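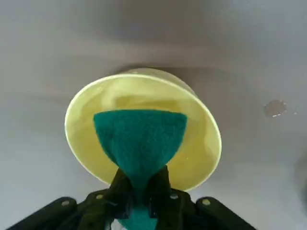 Tableware wear log, February, bench 2

Started 09:40. Subject is still the plastic tableware and what a green scouring pad does to it over repeated washes. Yellow bowl first, inside surface only, then the small yellow plate and the dark plate with the green rim. Outsides are being left alone until we have a settled method for the insides.

Pad is from the Skutik pack, the coarse grade. Pads from the Hadgu pack are softer on the fingers, but two of them shed fibres last month and the fibres end up in the rinse filter, where they get weighed as residue. Hadgu pads are set aside for the glassware. Please don't put them back in the same drawer.

Running total on the bowl before this morning was 1,148 strokes. One stroke is one pass across the inside and back. Fuseini had been logging the return as a second stroke on his sheets, so his earlier totals have been halved and the corrected ones are in the folder. The old sheets are struck through and kept.

Surface notes, bowl, taken at the end of the previous run under the bench lamp:

Flat of the base: fine haze, no single scratch that catches a fingernail.
Curved wall: glossier than the base. The pad rides over the curve when it is pinched in the middle, and the edges do most of the work.
Rim: no change. It hardly gets touched unless the bowl is tipped.

The wall and base should not be averaged together. Lyle Baptiste did this in the summary table and the result looks better than either part deserves. I have split the column.

Detergent is the Alta concentrate, 5 ml in a basin of 8 litres, lukewarm. Stronger mixes foam too much to see the surface and make no difference to dried porridge, which is our standard soil. Weigh the porridge after mixing and before spreading. The batch for this run came to 305 g, enough for all the pieces with a bit left for repeats. Spread thin, leave overnight, uncovered.

Order of work for flat pieces:

1. Photograph dry, face up.
2. Wet both sides.
3. Scour the centre, then the rim, in separate counts.
4. Rinse, stand on edge, dry with the lint-free cloth.
5. Check against the lamp at a low angle before writing anything down.

Step 3 was one count until this month. The plates have raised rims and the inner corner of the rim holds soil longer than the flat, so a single count hid where the effort went.

Layout: leave a clear gap between pieces on the brown table. The dried soil from one plate gets onto the next if they touch, and then neither residue weight is any use. Stack only after drying.

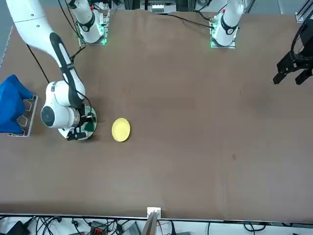

Can the dark plate be scored on the same haze scale as the yellow pieces?

Only for depth of scratch. The haze scale compares against pale reference chips, and on a dark face the same scratch reads two grades worse. Use the fingernail test and the low lamp for the dark plate, and leave the haze column blank.

Erness have offered a set of dark reference chips. I have asked for the matt ones as well as the gloss. Until they arrive, blank means blank, please, with no estimates in pencil.

Other points:

The pad loses its bite before it looks worn. Change it at the start of each new piece, even if the old one seems fine, and write the change in the margin.

Fuseini Aidoo thinks the haze on the bowl base is partly detergent film. Possible. A vinegar rinse on one half of the base would settle it. Mask the other half with tape and check first that the tape doesn't lift the gloss - try it on the outside of a scrap bowl.

The rinse filter needs a new mesh. Spares are on the shelf over the sink, behind the basins.

Outstanding: rim counts for both plates, corrected summary table to Lyle, vinegar rinse.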